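Suturing on the robot: what do your house rules say about needle handling?
Surgical Robotics Practice > Standards and Protocols

pleslow_theatres
Posted Wednesday, 21:14

Evening all. I'm a scrub nurse by background, now doing mostly education for the robotic lists at Pleslow, and I've been handed the job of rewriting our local rules for suturing. The old version was written when we had one console and 3 trained surgeons, and it shows! It runs to 11 pages, of which a good half is about draping, and the bit on needles says "handle with care" and very little else.

What I'd like to do is set down a few things that everybody at the table and at the console agrees to, so that a trainee coming over from another hospital isn't learning it by being told off. My draft so far says the needle stays in view whenever an instrument is holding it, that the surgeon says out loud when a needle goes in and when it's ready to come out, and that neither arm moves out of the picture with a needle in its jaws. I've also put in that thread is cut to length before it goes in, and this is where I've already had some grumbling in the coffee room.

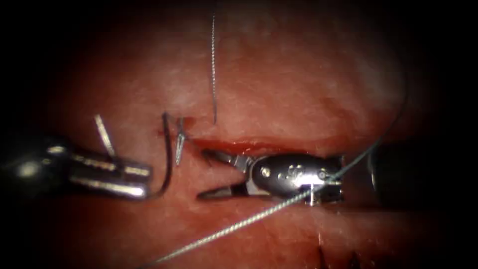

My own feeling is that thread management deserves as much room in the document as the needle does. On the console you're judging tension by eye for the most part (I know the newer systems are changing that, but ours isn't one of them), and a strand lying across a wrist joint is easy to forget about when you're concentrating on the next bite. So I've written that before pulling through, the surgeon checks where the whole length of the suture is lying, and clears it from the instruments if need be. Is that too fussy? I'd dearly love to see what other people have.

oddur_n
Posted Wednesday, 21:52

Not fussy at all, and good on you for taking it on. Ours was written by Sérgio Pinheiro before he moved to the training centre, and he had a whole page on thread. The part I still quote to trainees is "look along the suture before you pull on it". You'd be surprised how quickly that becomes habit once somebody has said it to you a dozen times over your shoulder.

Where I'd part company with you is the fixed length. We started with one, and all that happened was that people ran short on a running closure and had to open another, so you end up with more needles in and out, which I'd have thought was the very thing you're trying to cut down. We now give a suggested length for interrupted stitches and leave the running ones to the surgeon, who has to tell the scrub nurse beforehand.

Oddur Norðdahl

magalhães_bedside
Posted Wednesday, 22:20

I'm going to disagree with Oddur, in a friendly way I hope. I'm the one standing at the bedside, and a long tail is my problem as much as the surgeon's. It gets caught up with the other instrument, everybody stops, and then four people are giving advice at once. I'd keep a fixed length in the rules and allow an exception if it's spoken and written on the board.

One thing I'd add to the draft is who grips what. We ask people to hold the needle by its body and keep the jaws off the tip, and not to grab the working part of the thread with a needle driver if it's going to be tied under load. The jaws are stronger than people think and you don't feel the thread getting frayed. It's a small thing to write down and it saves a lot of re-doing.

kernix_kev
Posted Wednesday, 22:41

Might be worth keeping your rules and your teaching notes apart. We had 24 "rules" at one point and when we went through them at audit, most were tips. Lovely tips, I'd have been glad of them myself as a beginner, but if somebody breaks a tip you don't want to be filling in a form. We kept the needle count, the spoken in and out, and needle in view. The rest went into a booklet that new starters get on their first day, with plenty of space for scribbling.

oddur_n
Posted Wednesday, 22:58

Kev's split is sensible and I wish we'd done it. Magalhães, fair point about the board. I'd still want the length left open for running closures, but if it's written up where the bedside assistant can read it then I think we're nearer to agreeing than it sounded.

pleslow_theatres
Posted Wednesday, 23:30

Thank you all, you've been so generous with your time at this hour. I'm going to try Kev's split, with the count, the calls and needle in view as rules, and then grip and thread checks in the booklet (Oddur, may I borrow Sérgio's line, with his name on it?). For the length I'll put a standard figure with the exception on the board, and see what the surgeons say when it goes round in March. If anyone has wording for what happens when a needle can't be seen, beyond "stop moving", please do send it over, as that paragraph is still blank.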